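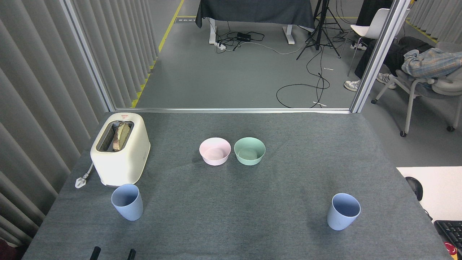
Toaster, two bowls, two cups, and a felt top to put them on.

Breakfast Corner Tips: Felt, Plastic, and a Toaster That Stays Put

I moved my breakfast things out of the kitchen in August and I'm not moving them back. The kitchen counter was doing too many jobs (mail, coffee, somebody's homework, a bag of onions) and breakfast kept losing. So now it has a table of its own, and a few of you have written in asking how I keep a little setup like that from turning into a crumb farm. Grab a coffee, I have opinions.

Start with the surface

I love felt under dishes. It's quiet! Put a plastic cup down on a bare tabletop at six in the morning and the whole house hears it. Put the same cup down on felt and you get a soft little thud. Dark gray is a good pick if you drink your coffee black and spill it as often as I do, and a terrible pick if you bake with flour nearby.

Crumbs do sink in, so don't wipe felt with a damp cloth first thing. You'll just press everything down into it. Go dry first: a lint roller, or the brush end of the vacuum on low, always in one direction. Then if there's a sticky spot, dab it with cool water and a drop of dish soap, and blot with a clean rag. No scrubbing, or you get those fuzzy pills that never lie flat again. I had a roll of Vukport felt that I cut to fit, and I left it 4 inches too long on one side because I can't measure, and it was the best mistake I made all year. I fold the extra underneath and when the front gets shabby I slide the whole thing along.

One caution. Felt is for cool things and cups and bowls. Anything straight off the stove gets a trivet, and anything straight out of the toaster goes on a plate.

The toaster

Put it toward the back and off to one side. You want the middle of the table for your bowls and you want to be able to reach the slots without leaning across a full cup. I'm right-handed and I still like mine on the left, so my good hand is free for the butter knife.

Watch what hangs above and beside it. Give curtains and blinds more room than you think they need, and paper towels too. Mine used to stand next to the paper towels and I shudder now.

Unplug it when you're done. I know, I know. But it takes a second, and you can't shake out the crumb tray safely with the thing plugged in anyway. When it's unplugged, lay the cord out flat beside it. Don't wind it tight around the body while it's still warm. A loose cord on the table looks messier than a wrapped one and I've made my peace with that. If it really bugs you, use one of those soft Stareo ties (a strip of old T-shirt does the same job) and make a big lazy loop.

Crumb tray: once a week if you toast every day. Let everything go cold, slide the tray out over the trash, wash it, dry it all the way. If your toaster has no tray, hold it upside down over the sink and tap the sides. Never poke a fork down in there, and please don't use canned air, it blows the crumbs into the works and then you smell them for a month.

If you have a cream toaster like I do, it will show every buttery thumbprint. Baking soda and water mixed to a paste, on a soft cloth, on the cold outside only. Go gently over any printed labels or stickers. The warning ones are worth keeping readable.

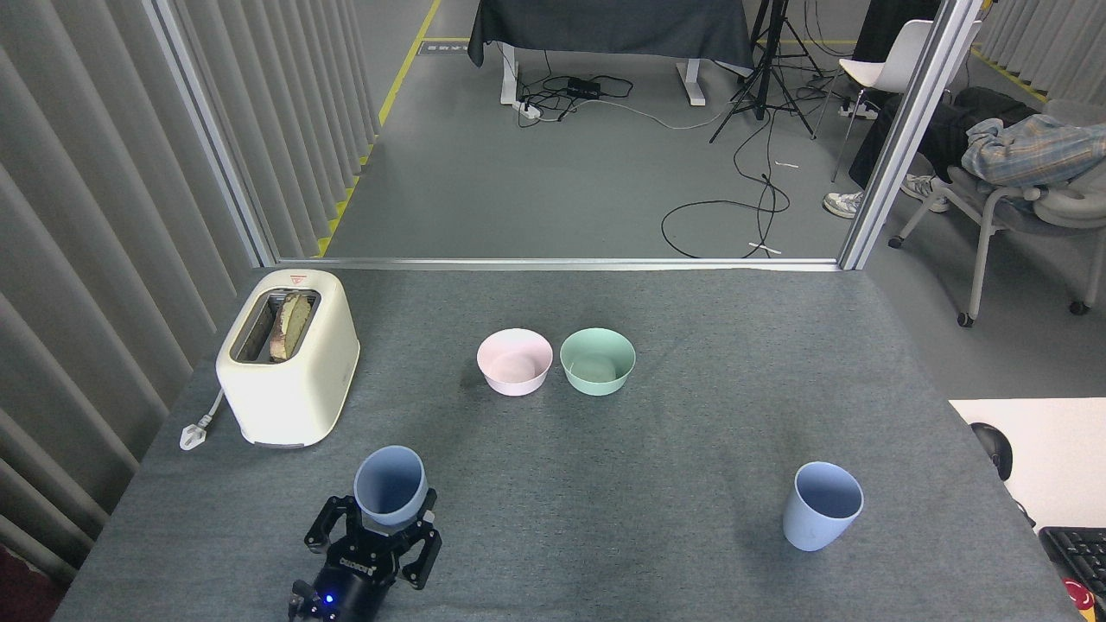
Xiaoyan Tang
Home and kitchen columnist

Bowls and cups

I went all plastic for the breakfast table and I get teased for it, but hear me out. It's light, it doesn't chip, and a half-asleep person can knock it over without a broom coming out. My tip is to go by color. A pink bowl and a mint green bowl side by side, and everyone knows whose is whose without a word spoken. We had 77 arguments about bowls before I worked that out, and that's me being generous.

Cups I keep all one color, light blue, and I like them tapered. A cup that's wider at the rim than at the bottom nests nicely when you put it away, and it's easier to get a sponge down inside. The catch is that a narrow base tips more easily, so take hold low down, near the base, when you're moving one that's full. Spread them apart on the table as well. Two cups with elbow room are much safer than two cups huddled by the cereal.

If they get stuck together in the stack (and they will, if you put them away damp), don't yank. Cold water in the inside one, warm water around the outside one, wait a minute, twist. My neighbor Mohsin Virk taught me that one with drinking glasses and it works even better on plastic.

For stains, tomato and tea mostly, fill the bowl with warm water and a spoonful of baking soda and leave it overnight. A sunny windowsill helps with whatever is left. For that stale cupboard smell, a little white vinegar swished around, then a proper rinse. I wash mine by hand, warm water, soft sponge. The scratchy side of the sponge takes the shine off the inside and then the stains have somewhere to live.

Before you buy new ones

Check the bottom for the dishwasher mark if that matters to you. Stack two in the store and pull them apart. My Wurnis bowls were 65 cents each at a yard sale, so I can't claim I did any of that, but I did sniff them!

Bread, quickly

Toast goes limp when it lies flat on a cold plate, so I leave a slice standing up in the slot for a minute after it pops. Steam gets away and the crust stays crisp. Thick slices get a lower setting and a second go. Frozen slices, same thing, and knock the ice off first over the sink.

I store the loaf in the cupboard with the cut end down on its board, and freeze half of it the day I bring it home, sliced, 4 to a bag. More than that and they weld together into a brick.

Next time I want to get into butter dishes, and whether the lid is worth the bother.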